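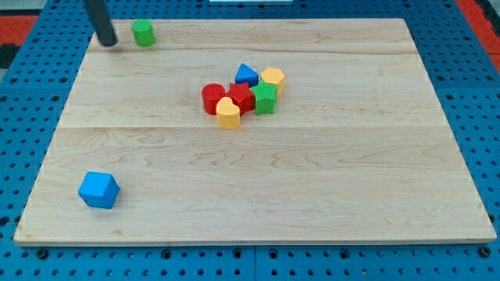
What is a student expected to do with a set of shape blocks in the first session? The student sorts them twice, first by color and then by shape, and writes down which blocks changed groups between the two sorts.

Handout 7: Sorting and Classifying with Solid Shapes
Early Childhood Mathematics, Girkotov College of Education
Revised September 2026

Purpose of the session

Classification comes before counting in this course. A child who can say why two objects belong together is already working with attributes, and most later topics in the syllabus (sets, patterns, comparison of quantity) depend on that skill. Students should read pages 143 to 149 of the course reader before attending.

Materials

Each pair works at one board. The board marks the working area, and blocks outside it are treated as not in the set. A plain wooden board in a pale finish is preferred, as strong patterns distract younger children. In the set used for this handout there are cylinders in red and green, a red star, a blue triangular prism and a yellow octagonal prism, among others. Sets may be signed out from the Fornach Resource Room under catalog number 2295.

Terms

Attribute: a property by which objects may be compared, such as color, shape or size.
Prism: a solid with two matching flat faces joined by straight sides. The name comes from the shape of those faces.
Cylinder: a solid with two matching circular faces and one curved surface.
Outlier: in this course, a block left outside every group under the current rule.

Procedure

Place all blocks on the board in one cluster. Move one block well away from the rest and ask what makes it different. Accept any true answer. With a green cylinder set apart, a child may name its color, its round top, or simply the fact that it is by itself. The last answer refers to position and should be recorded separately.

Return the block and sort by color. The red cylinder and the red star now belong together. Sort again by shape. The red cylinder joins the green one, and the star moves out. Students should let the child move the blocks and should not correct a grouping until the child has stated a rule for it.

Written work

Submit one page describing both sorts, with a sketch of each. State the rule in the child's own words where possible. Reports go in the Amaral Hall drop box before the next session.

Comments

The definition of prism helped. My group kept calling the octagonal one a cylinder.

Is the reader the same edition as in April? My page numbers do not match.

We tried this with the Zuvivgate playgroup and the children wanted a third sort, by which blocks can roll. Could that be added to the procedure?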